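**Folding and belting table: two part-time openings, Nakau Clothing Reuse**

Do you like jeans? We mean really like them — the stitching, the fades, the little leather patch at the back? Then please read on, because we'd love to have you at our table!

Nakau takes in used clothing, checks it over, and gets it back out the door to people who will wear it. Denim is our biggest category by a mile. Last year more than 3,000 pairs came through the Astier Street building, and we're looking for 2 people to join the folding and belting table starting in April.

**What you'd be doing**

Most of a shift is spent with one pair at a time. You lay the jeans out flat on the white table, legs straight, smooth them down, and look for the things that matter: knees, hems, seams, belt loops, the label at the waistband. Faded knees are fine with us (lots of our customers ask for them). Holes go to the mending shelf, and a missing button goes in the button tray with a note pinned on. 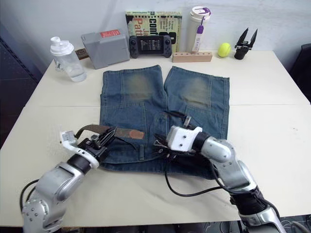 Once a pair has passed, you fold it. We fold leg over leg, then up in thirds, with the waistband on the outside so the size can be read without unfolding the whole stack. It takes a few shifts to get quick at it, and we would much prefer a slow, square fold to a fast, lumpy one.

Then there are the belts, which is the part everyone ends up having opinions about. When we have a good match we send the jeans out with a belt already on them. Brown on blue is the classic, and braided ones are a joy because the prong can go anywhere in the weave. You thread the belt through every loop and lay it flat along the waistband.

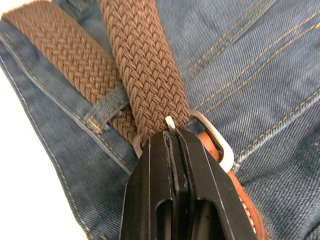
Loops get skipped all the time, especially the one at the center back, so run a finger along the whole waistband before you call a pair finished. Stretchy belts shouldn't be pulled tight on the table or the denim bunches up underneath.

Finished pairs go into the Eltus crates by size. The Ogbonna van picks them up at the end of the afternoon shift.

**Who we're hoping to hear from**

- You're patient with your hands and you notice small stuff, like a crooked loop or a thread hanging off a hem
- You can stand for most of a shift (stools are available, and plenty of us use them)
- You're okay with some lifting; a full crate weighs 41 pounds and two people carry it
- You're 18 or older

Experience in a store, a laundry or a sewing room is great, but we're happy to teach everything from scratch. Our last two hires had never folded anything but their own towels, and their stacks are beautiful now!

**Hours**

Shifts are mornings or afternoons, your pick, and we set the schedule a month ahead. The work is paid, training included, and you get first look at the staff rack.

**How to apply**

Stop by the front desk at Nakau and ask for a table form, or leave us a short letter with your name, a phone number and the shifts you'd like. No résumé needed. Tell us about a piece of clothing you've kept way too long — we read every one of those out loud at lunch.

Posted Feb 18, 2022. Open until both spots are filled.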